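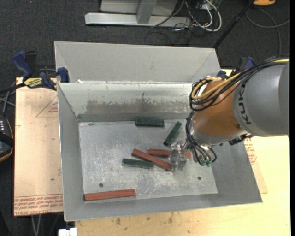
Equipment spending to date and plan for the second half

Report to: Lemlem Wubshet, Brirnia
From: Fuad Lencho, Tasden bin picking project
16/10/2023

The arm and gripper are installed and paid for, and the block trials are under way in the metal bin. We are working with green and red blocks of different lengths, mixed together in the same bin. No further money is needed for this part of the work before June.

Changes to the budget

Cabling cost more than we allowed. The original plan had one line for cables and connectors, and we had costed it from the supplier's basic list. We have moved money from the travel line to cover the difference. The total is unchanged.

The bin floor is scratched and scuffed. I would like to buy a second bin and keep it for the final tests, so that the results are not tied to one surface. Abera has quoted a delivery time of four weeks.

Still to buy

Spare gripper fingers, four sets. Cinon can supply these in 12 weeks, so the order has to go in this month.
A fixed steel bench. We are on a wooden tabletop with bar clamps at present. It does the job for block trials but I do not want to start the heavier parts on it.
Cable covers for the floor behind the table.

Two suppliers have quoted for the bench. The cheaper one takes 14 weeks, the other seven. I recommend the second — the later date would push the heavier parts into the next funding period.

Decisions needed

Approval for the bench and the second bin. The gripper fingers are within the agreed budget and I will order them unless I hear otherwise.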